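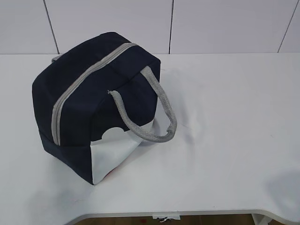

An insulated lunch bag with rope handles and a zippered top, one of the soft goods in the Lutel handling trials.

Lutel opens planning service for sites that handle soft goods

PRURNELHAM – Lutel has opened a planning and budgeting service for warehouses and returns centers that are considering robotic handling of bags, pouches and other soft items. The service is available from January to sites in Prurnelham and Zakstead. It covers item surveys, equipment selection, cost planning and acceptance testing, and is sold separately from any equipment.

Most quotations for a robotic work cell are built on rigid cartons of known size. Soft goods change shape under load, and handles and straps can move into the path of the gripper. Sites that budget from a carton-based quotation often find that a second gripper, a different camera mount or extra integration hours have to be added after the purchase order is signed.

"The arm is usually the easiest line to price," said Menaka Haque, head of applications at Lutel. "The lines that move are tooling, guarding, and the hours needed to teach the cell a new item. We want those on the sheet before the capital request goes in."

Under the service, a customer submits 100 items drawn from normal stock. Lutel sorts them by closure, handle type, surface and stiffness, then runs each one through 100 pick attempts on a bench cell. Results are reported per item, with failed picks listed by cause. Items with loose handles are tested with the handle in more than one position, and items with both fabric and glossy surfaces are tested under two lighting levels.

The resulting plan has four parts: a recommended cell layout, a tooling list with replacement intervals, a staffing estimate for the first year, and a cost sheet that separates purchase, installation and running costs. Floor loading, compressed air and network requirements are listed in an appendix so that facilities teams can price them on their own.

The first plan was prepared for Ifans, which operates a returns center in Zakstead. Of the 100 items Ifans submitted, 66 were rated suitable for a single gripper type. A further 13 were rated suitable after a tooling change. The remainder were assigned to manual stations, and the site's budget was revised to keep those stations staffed.

"We had allowed for two cells and no manual benches," said Siham Saab, operations planning manager at Ifans. "The revised plan has one cell, with space and power reserved for a second. It costs less in the first year and more in training – we can work with that."

Plans are written without reference to a single equipment supplier and may be used in an open tender. Customers who later purchase a cell from Lutel receive a credit for the planning fee against installation. Test items are returned at the end of the survey unless the customer asks for them to be kept for acceptance testing.

Survey places are allocated in order of request. Sites should have an item list, current hourly volumes and a floor drawing ready when they apply. Requests can be made through the Lutel applications office in Prurnelham.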